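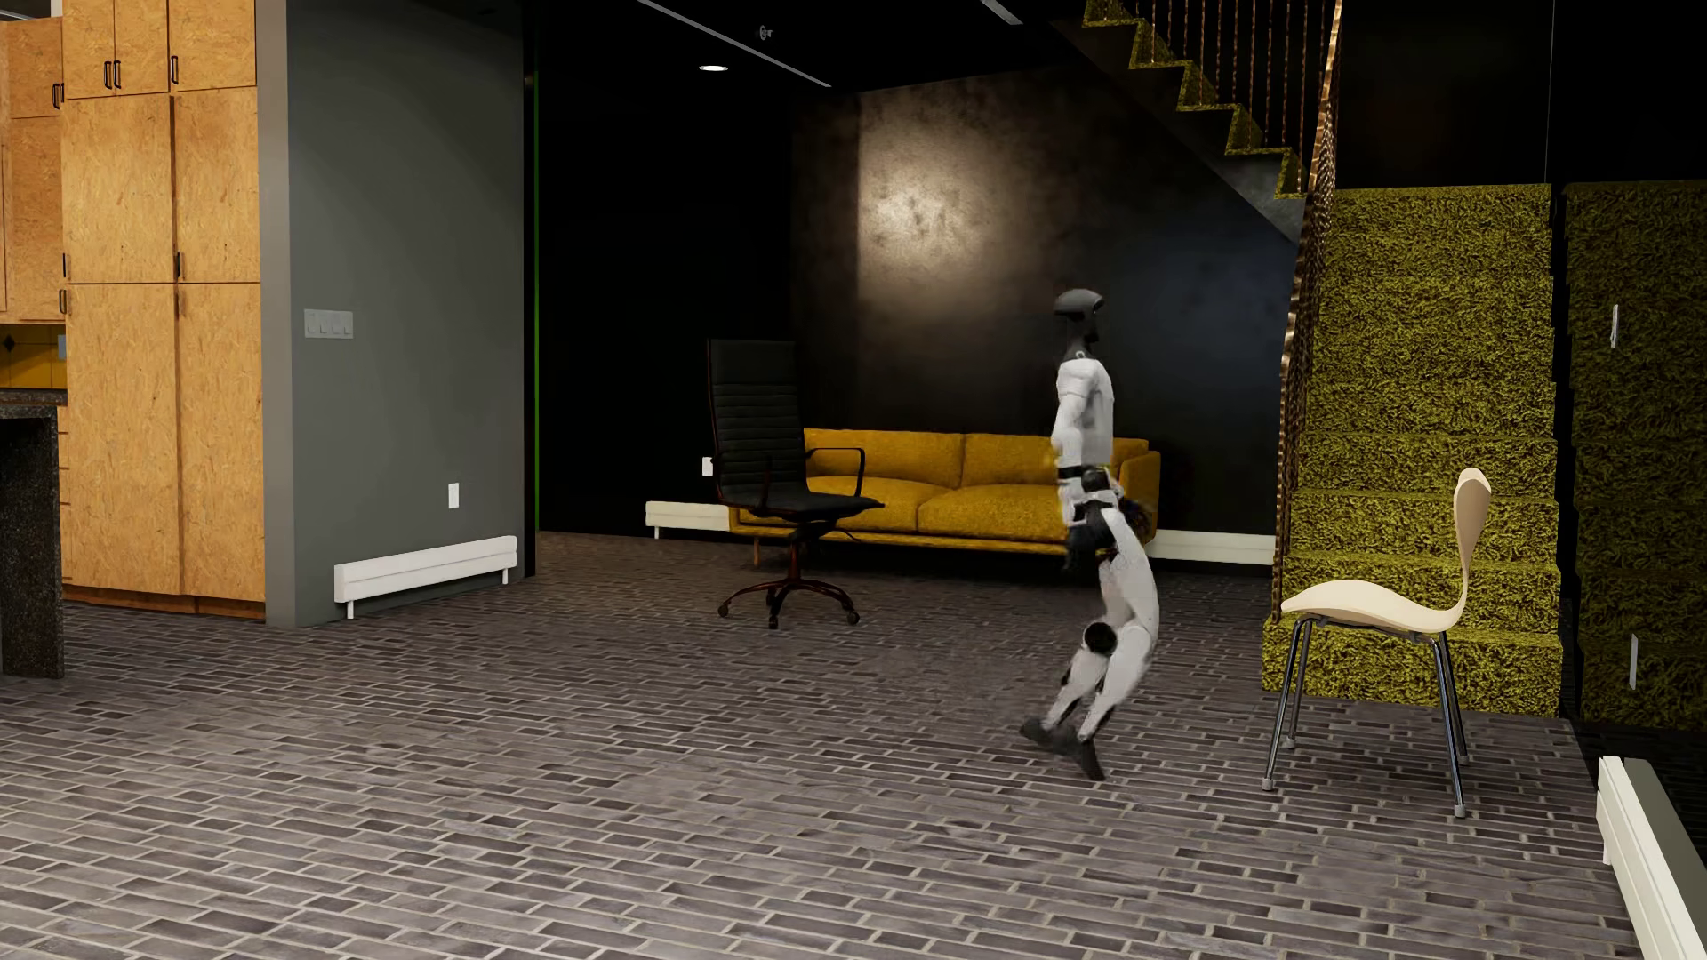
The yellow two-seater, set along the back of the room on a brick floor.

Furniture reuse scheme moves to Brasell Road

The reuse scheme has left its old unit at Hirkason Yard and now opens at Brasell Road, next to the tile shop. Doors open at 9.30am, and Friday is the late day, with the last visit at 7pm. The bus stop is across the road and there are 16 parking spaces at the back, shared with the tile shop.

In the past year the scheme passed on 1,279 items to homes in the district, most of them beds, tables and chests of drawers. Sofas are always in short supply. They must have their fire label still attached, and we can't take any with torn covers. Single mattresses are welcome if clean.

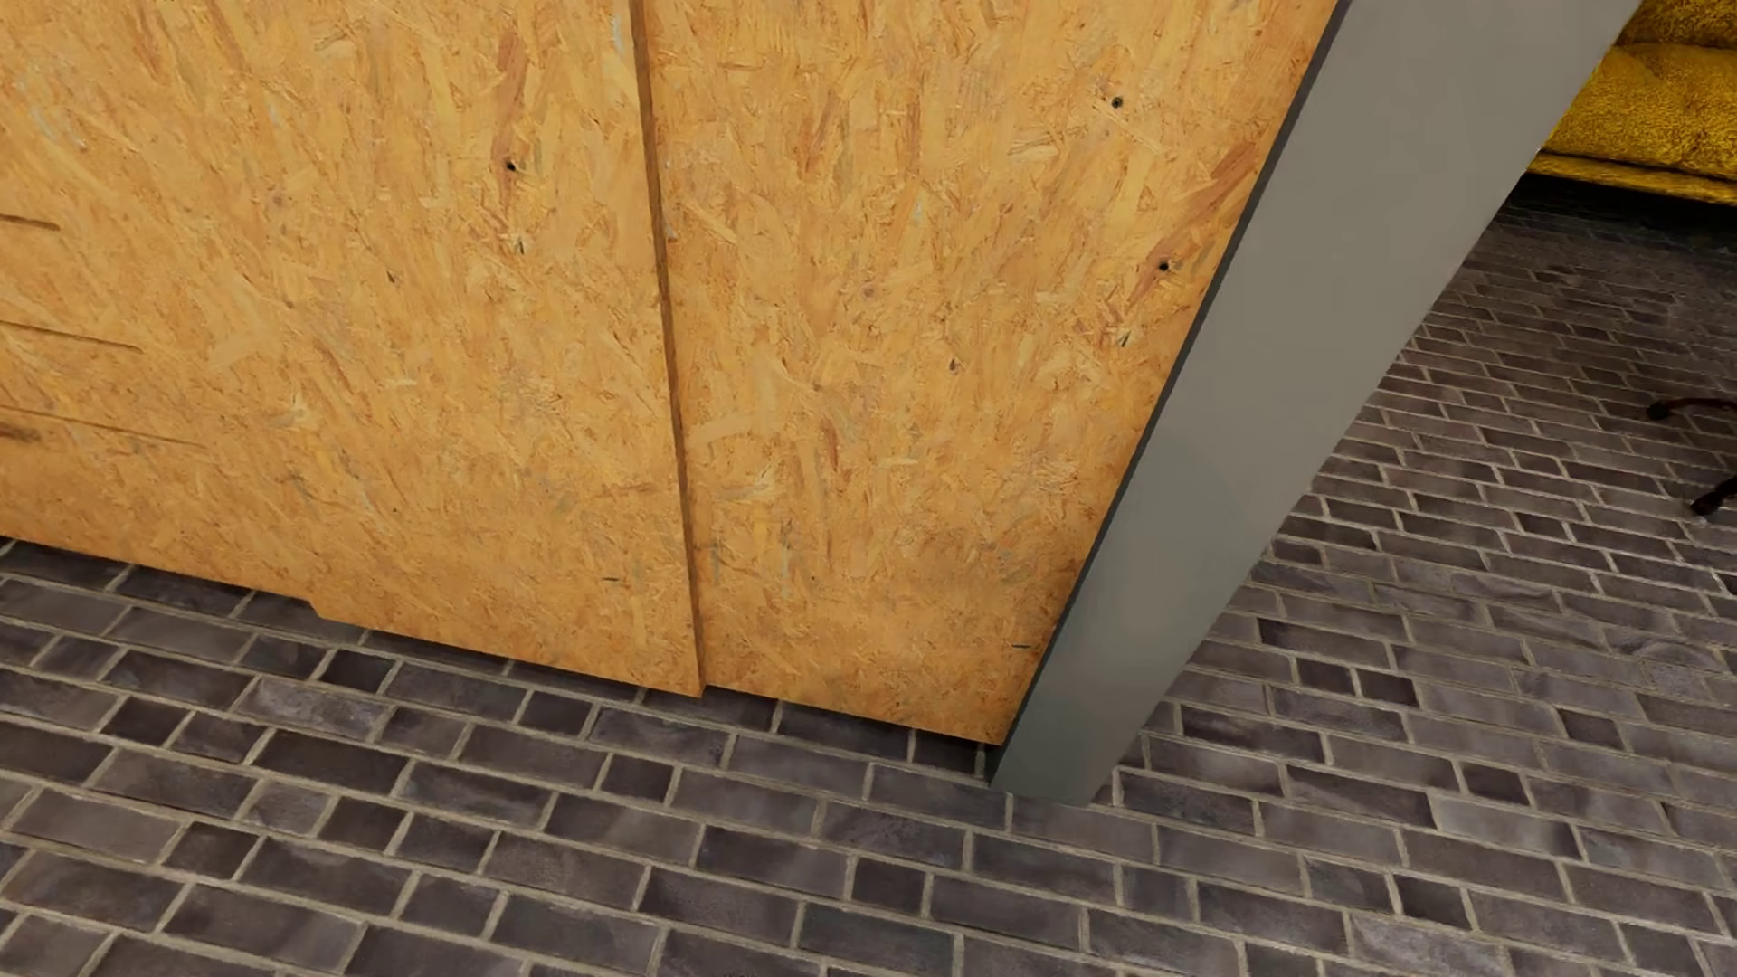 Oriented strand board, with grooves on the left section.

Sugeng Krishnan is running the repair bench again from December. The first session covers loose joints and swollen board edges, and the second is on refitting drawer runners. There are seven places on each. Bring your own gloves.

Collections are free within the ring road. Outside it there is a small charge, payable when you book. Please measure your doorways before asking us to deliver.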